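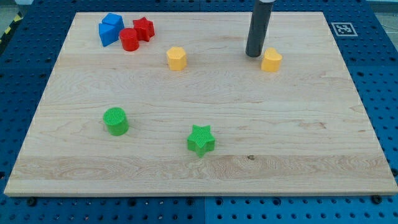
Teleoperated pushing demos: policy stalls when two blocks are touching

3 min read

I am collecting demonstrations for a block pushing task. The arm has a plain rod on the end, so everything is done by pushing, no grasping. Coloured plastic blocks on a wooden board, and the job is to sort them by colour into groups, or move one named block next to another. I drive it with a Hayashi hand controller, with the height of the rod locked so I only steer left, right, forward and back.

I have 278 demos so far, recorded by me and one other person over a few weeks in January. I trained on all of them. The policy is fine when the blocks are well spread out, like the two green ones with open wood between them. It goes behind the block and pushes it more or less where it should go. When blocks are packed together, as with the blue and red ones in the upper left, it goes up to the group and stops. Sometimes it shakes back and forth for the rest of the run. It hardly ever gets one block out.

Things I have tried:

- training for longer (no change)
- lowering the speed limit on the arm (shakes more slowly)
- collecting 6 extra demos that start with a tight group (maybe slightly better, hard to tell)

Logging is done with the Culari recorder, which saves the rod position, the controller command and the camera stream. Is this a matter of needing more demos, or am I driving it badly? I was hoping not to go to 900 if I can help it.

Answer (accepted)

I would look at how you drive before collecting more.

Play back a few of your own demos and watch what you do when you reach a group. Most people stop there. They hold the stick still for a second or two while deciding which side to go in from. The recorder saves all of that as "at a group, command is zero", and the policy learns it very well. Then when it reaches a group it outputs zero, the view doesn't change, and it outputs zero again. That is your stall.

Two things to do about it. First, filter the data. Drop any stretch where the command is near zero and the rod hasn't moved, but keep the last few steps at the end of a demo or it will never learn to finish. Second, plan the push before you press record. Look at the board, decide which block comes out first and from which side, and then drive it in one go.

The shaking is a separate problem, I think. You said two people recorded the demos. If one of you always goes round a block clockwise and the other goes anticlockwise, the policy gets half of each and can't settle. Agree on a rule. Ours was to go round by the side nearer the rod, and if it was equal, go left.

Also, 6 demos with tight groups out of nearly 300 is not much. Start a third of your new ones that way. Mix up the shapes too, because a star next to a cylinder slides off very differently from two flat faces pressed together. A cylinder will roll round the tip if you are off centre. You correct for that without noticing, so the corrections need to be in the data.

Nayeli Cárdenas

Comment from the person asking: Checked, and yes, there are pauses in nearly all of mine. Longest was 7 seconds. The other person pauses less but does go round the opposite way from me. Will filter and retrain before I record anything else.

Answer

More data. It's always more data. We had the same thing on the Mellano arm and it went away once we had enough.

Answer

Agree with the first answer about pauses. One more thing to check is the delay between the camera and the command in your log. On our Nurkik setup the picture was saved late compared with the stick, so at the moment of contact the two didn't match. In open space you don't notice it. Next to a group of blocks it matters a lot, as being slightly early or late means you hit the wrong one.

Easy test: put one block on its own, tap it with the rod, and step through the log. The rod should meet the block in the picture at the same step where its position reaches the block. If it doesn't, shift one stream until it does and retrain on what you have.

I would also record some demos that begin with the rod in a bad place, for example jammed between two blocks, and drive out of it. If you only ever record clean runs the policy has no idea what to do after a mistake. You can stop the policy when it gets stuck, take over by hand and save from there. Saves setting the board up each time as well.

Comment from the person asking: Did the tap test on Saturday. The camera is three steps behind. Shifting it now, will report back once the new one has trained.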